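Workshop tips: keeping a two-arm pouring bench in order

These notes cover the weekly care of one bench: two white six-joint arms on a shared table, a parallel gripper on each, and a cover over the top. The bench is used for glassware and pouring work, so most of the faults come from liquid, cable wear and fingertips that have lost their grip. The same routine suits most small twin-arm cells.

Before you start

Park both arms, open the grippers and take out anything they are holding. Switch off at the supply, then wait for the indicator lights to go out. Keep one hand under the forearm when you release power on an arm without brakes. It will drop.

Have ready: two lint-free cloths, isopropyl alcohol, a soft brush, hook-and-loop cable ties, a torque driver with the correct hex bits, and the log sheet.

The cover

A one-piece cover is easier to keep clean than bare board, and a plain dark color makes small drips easier to find. Fit it from the far edge toward you. Press it flat around the arm bases first, smooth it forward with the side of your forearm, and fix the front edge last. If a fold forms at the front bracket, free that side and pull it again. A fold outside the working area does no harm for a shift, but it will tip a glass if a task moves over it.

Leave enough slack behind the bases to lift the cover and check for liquid underneath. Kevin Benavides marks the base outlines on the underside in wax pencil, so a replacement can be cut without removing the arms.

Spills

Blot, don't wipe. Wiping spreads a sugary liquid into a thin film that is hard to see and leaves a bottle stuck to the table. Work from the outside of each puddle inward, then go over the spot with a damp cloth and a dry one. Look for small droplets well away from the main spill, particularly between the bottle position and the grippers. Pick up loose debris at the same time. A splinter under the foot of a bottle is enough to spoil a repeat position.
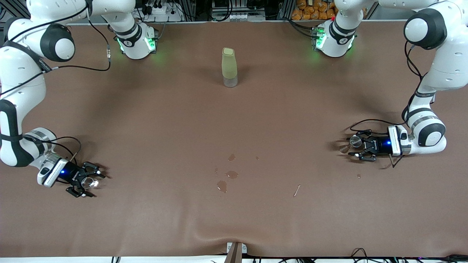 Both grippers loaded, bottle standing at the back. Blot the drips at center before the next run and pick up the thin stick to their right.

If liquid has reached a base, stop. Leave the power off, lift the cover and dry the mounting bolts before doing anything else.

Fingertips

Clean the pads with alcohol on a cloth, never poured. Clear glass shows the state of the pads well: if a cup turns between the fingers when you push it lightly with a pencil, the pads are glazed. Rub them with a gray abrasive pad, clean again, and repeat the pencil test. Replace them as a pair. We change ours at 2,000 grip cycles or when the edge starts to lift, whichever comes first.

Set the closing force on the thinnest glass you use. Start at 25 percent and go up in small steps until the cup can be tilted without slipping. Write the value on the log sheet next to the glass type. Octavio Cáceres keeps one cup of each type in a drawer at the Devlow bench for this purpose only.

Cables

Most intermittent gripper faults are cable faults. Move the wrist by hand to both ends of its travel and watch the loop. It should open and close without going tight and without catching on the finger housing. Any strand that hangs low enough to touch the table will sooner or later hook a bottle cap.

Tie the cable at the forearm and again just above the wrist, with the free loop between the two. Use hook-and-loop ties. Zip ties bite into the jacket, and cutting them off has cost us one good cable already. Plugs at the power strip should be labeled at both ends, left and right.

Base bolts

Each base has 4 bolts. Check them on Tuesday, before the first run. Tighten in a cross pattern to the figure in the arm's manual and put a paint line across each head. A broken line means the bolt has moved and the arm needs a new zero.

Restart

Power up one arm at a time. Wait for steady lights, open and close the gripper empty, then home the arm at low speed. Repeat for the other side. Run the pouring path once with an empty bottle and empty cups before filling anything.

Note the cycle count at shutdown. Last entry on the Sismont sheet: 188 cycles, left pads replaced, right wrist cable retied.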